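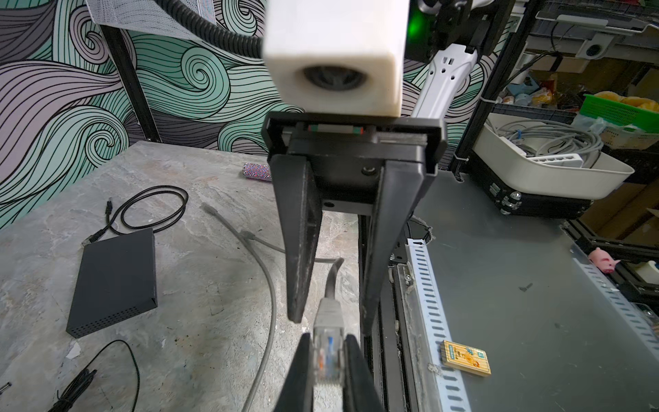 Two Grippers, One Network Cable

Plugging in a network cable takes a person a second or two. You turn the plug until the tab faces the right way, push, and wait for the click. Most people do it without looking, often behind a desk and upside down.

For a robot arm it is a fair test of almost everything at once. The plug is small, the opening is only slightly larger, and the cable pulls on the plug from behind the whole time. At the Skarine workshop in Dinstead, a small team spent much of last fall and winter finding out which of two parallel grippers handles the job better, and whether the choice matters as much as the sales sheets suggest.

The work started in September with a request from a repair depot in Hollness. The depot tests used network switches before they are sold again. Every switch has to have a cable put into each port, checked, and taken out. It is dull work and hard on the fingertips, and the depot wanted to know if an arm could take over part of it.

Skarine already had the arms. What it lacked was a settled opinion on grippers. The first candidate was a stock model with short, wide fingers, which the workshop had used for years to move blocks, bottles and small boxes. The second was built by Tsolakis, a two-person machine shop across town, with long fingers that taper toward the tip. Both open and close in a straight line. Both bolt to the same plate, so a change takes a few minutes and four screws.

The test was kept simple. The arm picks up a cable by the boot, brings it to a switch on the table, puts it into a port, lets go, takes hold again and pulls it out. An operator drives the arm through a hand controller and watches the view from cameras at the wrists. Each gripper got 80 tries with the same three operators. A try counted as good if the plug clicked in and came out again without being dropped and without the switch moving more than the width of a finger.

The short fingers managed 36 good tries out of 80. The long ones managed 59.

That gap looks large, but the team is careful about it. Most of the failures with the short fingers came from one cause. The wide tips covered the plug from the camera's point of view, and operators were guessing at the last half inch. When the wrist camera was moved out to one side on a longer bracket, the short fingers did a good deal better. The bracket also caught on the cable tray twice and was taken off again.

The long fingers have their own trouble. They bend. The amount is hard to see by eye, but when the plug meets the edge of the port and not the opening, the tips give a little and the plug tilts. Sometimes the tilt helps and the plug slides in. More often it jams, and the operator has to back off and start over. Tsolakis made a second set with a thicker root, which cut down the bending and added a little weight at the wrist.

Then there is the boot. Cables with a soft boot over the tab are kinder to people's hands, but they squeeze under a gripper. Too much force and the boot presses on the tab, so the plug will not click. Too little and the plug turns in the grip as soon as the cable drags on the table. The team tried 21 cables from different boxes and found that no one force setting worked for all of them. In the end they sorted the cables into stiff boots and soft boots and kept two settings.

Rubber pads on the tips were tried as well. They held the plug firmly at lower force, which was the idea. They also picked up dust and wore smooth at the corners, and by the end of the second week of use the grip was no better than bare plastic. A pad with a shallow groove cut down the middle lasted longer. The groove lines the plug up as the fingers close, and one operator asked for it to be left on after the tests were finished.

The controller got less attention than the grippers, though it may deserve more. For the first rounds the gripper had only open and closed, set by a button. Later the button was swapped for a trigger, so the fingers close as far as the operator squeezes. All three operators were slower with the trigger on the first day and quicker by the third. With the button they tended to grab the plug, see that it was crooked, and drop it to try again. With the trigger they could ease off and let it settle.

Cost comes into it too. The stock fingers can be ordered and arrive in a few days. The Tsolakis fingers are made in small batches, and a set costs $200 more. For a workshop that moves boxes most of the time, that is hard to defend. For the depot, where one job is done all day, the sum looks different - a dropped plug means a person has to walk over and pick it up.

The depot has asked for the long fingers with the thicker root, the grooved pads and the trigger. It will start with one arm and only the smaller switches, and a person will stay at the bench to feed in cables and clear jams. Ports set close together in two rows are being left out for now, as the fingers bump the cable in the next port on the way in.

Skarine plans to repeat the tests with power plugs and with the small latching connectors found inside computers. The short fingers will be included again. They are stiffer, and the team expects them to do well where the push is hard and the view is clear.

Report from Dinstead, January 29, 2019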